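4. What the vendor figures leave out

Most planning guides for robot data collection start from the price of the device. We think this is the wrong place to start. The quote we received from Brorkotov for hand-held grippers looked modest next to a full arm, and it was presented to us as the whole cost of getting started. Our own ledger for the Dristside site, kept by Aicha Fahmy from February on, lists 51 separate purchases, of which the grippers were only 3. Willems and Fahmy argued for a smaller first order on these grounds, and we still doubt that a larger one would have paid for itself. Setup and resetting took 552 staff hours, and the quote had no line for either. Figure 4 shows the work at hand. 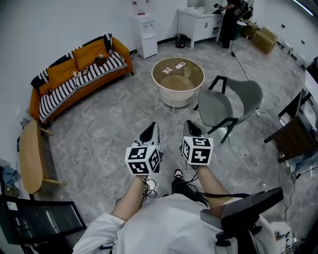
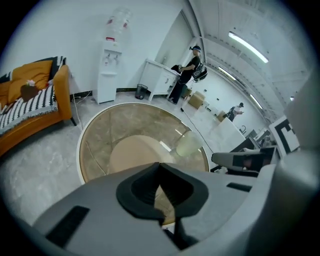
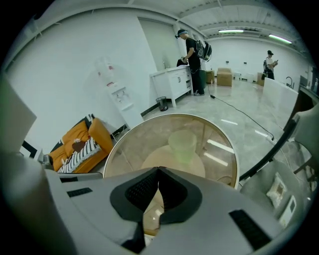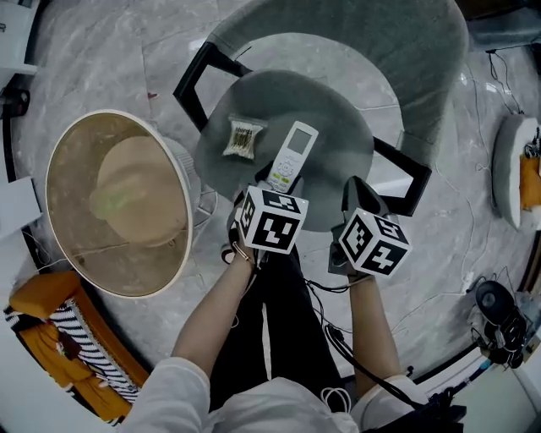 Figure 4. Work with hand-held grippers in a furnished room with a round glass-topped table.

A budget that treats the room as free should be read with suspicion. Ustetti's planning sheet does so, and so did our first draft. Furniture is a good case: a sofa, a striped throw and a glass table are cheap to buy, but each has to be chosen, delivered, put back in place and at some point replaced. Cables are another. They run across the floor in several of the views, and the sheet gives them a single line under "misc." We would rather see rooms, cabling and staff time entered before any device is priced. Whether this would change the ranking of vendors we cannot say, as Dijkstra was the only other firm to send us a full list of parts, and its list did not cover labor.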